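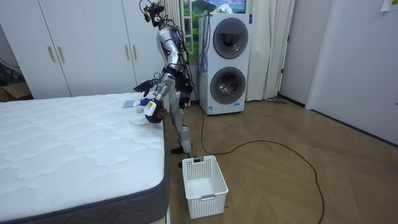 Spray bottle in hand, leaning in over the mattress edge.

Recording bedroom clean-up examples with a humanoid: a walkthrough

If you've already taught your robot to pick up a cup and put it down again, a bedroom tidy is a brilliant next project. It has soft things, hard things, bending, reaching and two hands doing different jobs, all within a couple of steps of the bed! This page covers how we record the examples for our Leteo task set, from laying out the room to sorting the files at the end.

I'm assuming you can already drive the robot by teleoperation and that your recorder saves joint positions, hand commands and video against one clock. If it doesn't, read the Testau recorder page first and come back.

Step 1. Write the task as one sentence

Ours is "clean the top of the mattress with the bottle and the cloth, then clear away the small bits". Everybody who drives should read the same sentence before every session. It sounds fussy, but two drivers with two ideas of "clean" will give you a muddle that no amount of training sorts out.

Step 2. Lay out the room

Strip the bed down to the mattress. Put the cloth and any small items on top, near the side where the robot stands, and place the laundry basket on the floor close by. Leave the wardrobe, the curtains and the rest of the furniture alone. A real room has plenty going on in the background and the model may as well get used to it.

Route the power cable so it leaves from behind the robot and curves well away from the feet. Walk the loop yourself before you start. Check that the fixed camera can see both hands when the robot leans forward, as well as when it stands up straight.

Step 3. Record the bottle and cloth part

Start the recorder, wait 2 seconds with the robot still, then begin. Bring the bottle hand down beside the mattress edge and reach out over the bedding with the other. Keep the leaning slow. A fast lean looks impressive, but it smears the video just when the fingers matter most.

Aim for 30 good takes before you change anything. Move the cloth by a hand's width between takes, and turn it now and then too - small changes like these are worth far more than another perfect copy of the last one.

Don't throw away a fumble if the driver recovered from it. Those takes are gold! Mark them "recovered" and keep them. Only bin a take if the driver gave up or the clocks drifted.

Step 4. Record the dustpan part

Save this as a separate task with its own name. One hand holds the dustpan by its handle with the scoop facing up, and the other works above the mattress with the fingers open. Use something light and small for the litter, and swap it every 5 takes. See-through items are a lovely hard test for the cameras, so include a few.

Tell the driver to keep the dustpan as level as they can when the robot straightens up.

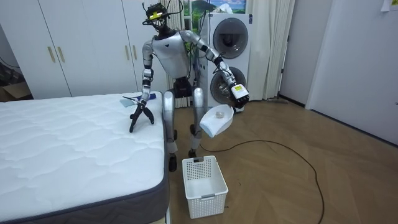 Step 5. Label and split

Watch each take at double speed and mark where the reach, the grasp and the release begin. We do this in Rainer, but any tool that exports plain timestamps will do. Then cut the takes into chunks of 1,024 samples for training, and make sure all the chunks from one take land on the same side of the split. I got this wrong in August and spent a very happy evening admiring scores that meant nothing.

Step 6. Train small, then go back for more

Train on the bottle and cloth part alone first. Run the result in the same room, note where the hand hesitates, and record extra takes starting from exactly those positions. Once that's going well, add the dustpan takes and train again.

The layout sheet and the label names we use are in the Dumirska folder on the downloads page.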